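Torkuvmont grasp fault

The Torkuvmont grasp fault was a software error in the Torkuvmont simulator, a program used to train and test robot arms in computer-made rooms. The fault caused the simulator to record grasps as successful when the gripper was holding nothing. It was reported on September 23, 2019 by Teodora Papadopoulos, a test engineer at the robotics firm Rerkow, and was corrected the following March in build 378.

Background

Torkuvmont was developed at Rerkow's office in Promville as a cheaper way to prepare control software before it was run on real arms. Each test placed a simulated gripper in a furnished room and gave it a target to pick up. Rooms were put together by a script that drew walls, floors, furniture and loose objects from a shared library, with no check on whether the result looked like a real room. Most runs were scored automatically and were never viewed by a person.

A grasp counted as successful if the contact counter on the inside of both fingers was above zero when the fingers stopped moving. The counter was supposed to be cleared at the start of every attempt. Targets low down and near a wall were treated as hard cases and made up a separate part of the test set, known as the corner set.
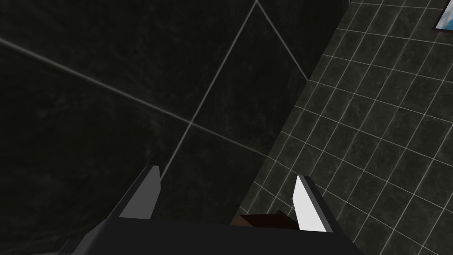
The fault

In builds before 378, the contact counter was cleared only if the previous attempt had ended normally. When an attempt was stopped by the time limit, the old value stayed in memory and was carried into the next room. The new attempt could then be scored as a success with the fingers open.

A second error made the first harder to find. Objects whose starting positions overlapped were pushed apart by the physics engine, and some were left hanging above the floor with gravity switched off. The scoring code listed these as "lifted." An empty gripper in a room with a floating object could therefore pass both the contact check and the lift check. 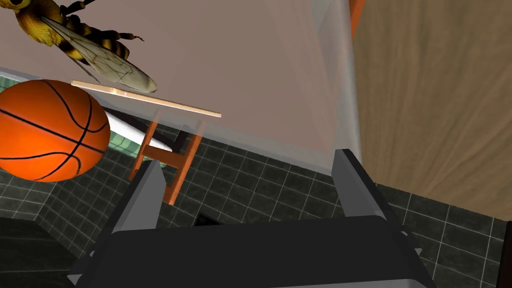 View from the gripper in a Torkuvmont test room, with the fingers open and a basketball in midair.

Discovery

Papadopoulos was comparing simulator scores with results from a Babić arm in the Promville workshop. The arm closed beside its targets and twice struck the bench, although the same control software had scored well in Torkuvmont. She replayed 2,000 recorded attempts and found 108 marked as successful in which the gripper held nothing. Nearly all of them came directly after a timed-out attempt.

No one was hurt in the bench strikes. One finger mount on the arm was bent and had to be replaced.

Correction

Build 378 cleared the counter at the start of every attempt and required the target to stay between the fingers for 11 frames before a grasp was counted. Gravity was restored for all loose objects – a change that broke several older rooms, which were withdrawn. Scores from earlier builds were marked as unreliable but were left in the archive.

See also

Contact sensing
Physics engine
Simulation-to-real transfer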